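Clondley Opens Booking for High-Altitude Balloon Flights from Gurnarine

Two-passenger capsule flights begin in October; applications open Sat 24 June

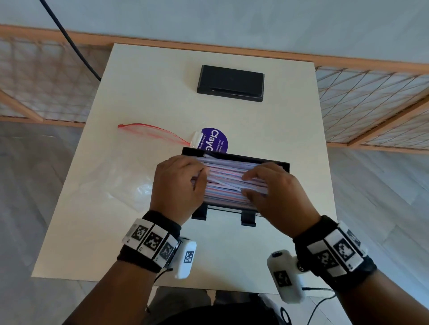 GURNARINE. Clondley, the adventure travel operator, will begin taking applications for its first season of high-altitude balloon flights. The flights will leave from the company's launch field at Gurnarine and carry paying passengers in a sealed, pressurized capsule.

The first flights are planned for October, when surface winds at Gurnarine are usually light in the early morning. Clondley has scheduled 24 flights for the opening season. Each flight carries 2 passengers and a pilot.

The capsule, named Vendis, was designed and built by Damasceno, which also makes the envelope and the parachute recovery system. Vendis has a large window at each seat and a smaller one in the floor. The cabin is heated and kept at a steady pressure, so passengers do not wear pressure suits. They are given a flight coverall, soft boots and a headset, and they keep the coverall after the flight.

What a flight includes

A booking covers two nights at the Gurnarine guest house, all meals, the medical check, ground training, the flight itself and transport back from the landing area. Travel to Gurnarine is not included.

Passengers arrive on the afternoon before training. The first full day starts with the medical check, followed by a session in a ground copy of the capsule. Passengers practice getting in and out, fastening the harness, using the oxygen mask and talking with the pilot over the headset. They also rehearse the landing position, which they will hold for the last few minutes of the flight.

The wake-up call on flight day comes well before dawn. The crew lays out the envelope on the field while passengers have a light breakfast and change. Inflation starts once the flight director has reviewed the latest wind readings. Passengers board when the envelope is standing and the capsule has passed its pressure test.

The climb is slow and quiet. There is no engine, and passengers feel little movement after the first few minutes. At the top of the climb the balloon floats level for a while before the pilot starts to vent gas for the descent. Passengers may loosen their harness during the float and turn in their seats to use both windows. Cameras and phones are allowed if they are on a wrist strap. Drinks are served in closed pouches.

Landing takes place downwind of Gurnarine, in open farmland where Clondley has agreements with the landowners. Two recovery trucks follow the flight from the ground. The drive back can take several hours depending on the wind, and passengers should not book onward travel for the same day.

Who can fly

Applicants must be at least 18 years old on the day of the flight. There is no upper age limit, but every passenger must pass the medical check at Gurnarine. A form signed by the applicant's own doctor is also required and must be sent in with the application.

Seats in Vendis fit most adults. Applicants will be asked for their height and weight, and the flight office will contact anyone who may need a different harness. Passengers must be able to climb a short ladder without help and sit upright for the length of the flight. People who have had recent surgery, who are pregnant or who have certain heart or lung conditions will not be able to fly. A full list comes with the application form.

Friends and family may watch the launch from the viewing stand at no charge. Up to four guests per passenger can be admitted. Guests who want a room at the guest house should ask for one when the application is made, as there are only 16 rooms.

How to apply

Applications are made on the Clondley website. The form asks for contact details, a copy of a passport or other government ID, the doctor's form and a choice of three flight weeks. Applicants traveling together should send their forms under one group name so that they can be placed on the same flight.

The flight office will answer each complete application within 34 days. Applicants who are accepted will receive a booking contract and an invoice for the deposit. A seat is held once the signed contract and the deposit have both been received. The balance is due before arrival at Gurnarine.

Seats are offered in the order in which complete applications arrive. Forms with missing pages will be returned, and they take a new place in line when they are sent in again.

Weather and changes

Balloon flights depend on the weather, and delays should be expected. Each booking includes one spare day. If the flight cannot leave on either the planned day or the spare day, the passenger may choose a new date in the same season, move to the next season or ask for a refund of the flight portion of the price. The guest house and training portion is not refunded once it has been used.

The decision to fly rests with the flight director and is made on the morning of the flight. The pilot may also end a flight early. If a flight is ended before the balloon reaches its float height, the passengers will be offered another flight at no extra cost.

A passenger who does not pass the medical check at Gurnarine will receive a refund of the flight portion, as long as the doctor's form was complete and correct. Bookings can be passed to another person up to the day before training begins, if that person has an approved application.

Gift bookings

Gift bookings are available from the same date. The buyer pays the deposit and receives a printed voucher by mail. The person flying fills out the application later and must meet the same medical and age rules. Vouchers can be used in the opening season or the one after it.

About Clondley

Clondley runs adventure trips by air and on the ground, including glider weekends, polar light tours and open-cockpit flights. The company's flight office and launch field are at Gurnarine.

About Damasceno

Damasceno builds balloon envelopes, capsules and recovery parachutes for passenger and research flights. Vendis is its first capsule made for paying passengers.

Media contact

Press questions, requests for launch-day passes and requests for capsule drawings should be sent to the Clondley press office through the media page of the company website. Filming on the launch field must be arranged ahead of time.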